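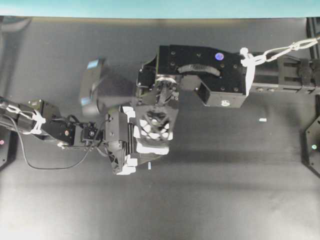
Do I have to wash the cups before I use them for the first time?

A quick rinse in lukewarm water with a drop of washing-up liquid is enough, followed by a soft cloth, and they can go straight to the table once they have dried.

Section 2: Setting up your table and cups

Welcome back, and well done for getting everything out of the box (we know the inner tray can be a bit stubborn). This section takes you through laying out the Wukberg sorting set for the first time, from clearing the table to putting the first small pieces into a cup. Please don't feel you have to rush. Most people have it all in place in under an hour, and a good part of that is usually spent making room on the table.

You will need: the clear cups, the bag of small pieces, the soft cloth, a table you can leave alone for a while, and a lamp if the room is on the dim side. If anything is missing, the part number to quote when you write to us is 1718, and it covers the whole set.

Preparing the table

1. Choose a table that doesn't wobble. Lean on each corner in turn, and if one of them gives, fold a bit of card under the leg and try again.

2. Clear away the things you won't be needing and wipe the top down. Crumbs and grit are the main cause of scratched cups, so do go right into the corners.

3. If you have a choice of surface, pick a dark, plain one. Small white pieces show up beautifully against dark grey, and you will be glad of it the first time one rolls off on its own. On a pale table, a dark cloth pulled tight and taped underneath does very nicely.

4. Set your lamp to one side. A light straight overhead bounces off the rim of a clear cup and makes it surprisingly hard to tell where the edge is.

Note: Patterned tablecloths look cheerful, but a pattern seen through a curved cup bends in all directions and it is easy to lose track of what is inside and what is behind. Save them for tea.

Unpacking and standing the cups

5. The cups come stacked one inside another, up to 14 in a sleeve. Hold the stack loosely in one hand and turn the outermost cup gently with the other until it comes free. Pulling straight out tends to bring three along at once.

6. If two cups have stuck fast, stand the outer one in warm water for a few minutes and leave the inner one dry. They nearly always let go by themselves after that – please don't tap them on the table edge.

7. Hold each cup up to the light and turn it slowly round. Fine lines in the wall are harmless. A crack that runs down from the rim means the cup should be put aside, and we will gladly send you another.

8. Stand the cups on the table with the wide mouth upwards and leave a hand's width between neighbours. The base is narrower than the top, so a cup that looks nicely clear of the next one at table level may well be touching it higher up.

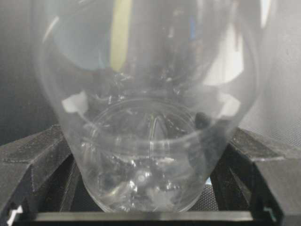
9. When you move a cup, take it low down and from both sides, with an even, light pressure. The walls are thin and will give a little if you squeeze, and a cup squeezed near its mouth can spring out of your grip just when you have filled it.

Caution: Never pick up a filled cup by the rim. Apart from the risk of spilling, it puts all the strain on the thinnest part of the wall.

10. Tip the small pieces out onto the table well away from the cups, in a loose spread, and work from the nearest ones outwards. Lower each piece into its cup and let go close to the bottom. Dropping from a height makes a lovely rattle but the pieces do hop out again.

Caution: Small pieces are a choking hazard. Keep them away from young children and pets, and look under the table before you leave the room.

Putting everything away

Empty the cups one at a time into the bag, give each a wipe with the soft cloth, and let them stand mouth down until they are fully dry. Stack no more than 9 together for long-term storage, with a slip of tissue between each pair if your cupboard gets warm. Kitchen roll is a little too rough and will dull the shine over time.

Should you have bought the Dudero lids as well, store them flat and separately. Fitting them is covered in the next section, along with labelling.

Prultska, set-up guide for the Wukberg sorting set, revised 2025-09-01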